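Grasping Soft Packages with a Wrist Camera Policy
Final project report, Guvon lab course

3. Method

We trained one policy per camera setup and kept everything else the same. Both used the Lakis training code with its default settings, apart from the batch size, which we had to lower to fit on the lab machine. Demonstrations were collected by hand-guiding the arm between February and April. After removing the bad recordings we had 801 episodes left. Each policy was trained for 2000 epochs.

The task was to move snack bags between the floor and a plastic basket. Bags are harder than boxes for our gripper - the film folds, the air inside shifts, and the shiny print changes how the bag looks from one angle to the next.

4. Results

The policy with only the fixed camera often closed the fingers too high, above the bag. Adding the wrist camera fixed most of these cases. The gain was largest when one bag lay on top of another. 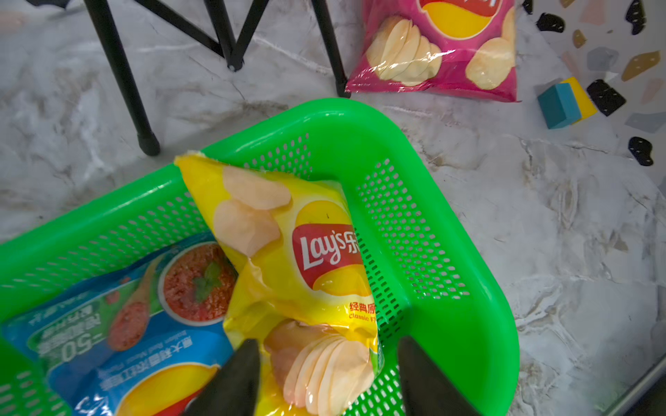 Failures in the wrist camera policy were mostly of two kinds. In the first, the fingers came down too close to the basket rim and the arm stopped on the force limit. In the second, the gripper took hold of the sealed edge and the bag slipped out during the lift. We tried 5 different finger opening widths for the second problem, and the narrower ones helped a little.

We did not test on bags left out of the training set. The Magalhães split in the Lultico task list would be a good place to start, but we ran out of lab time in May.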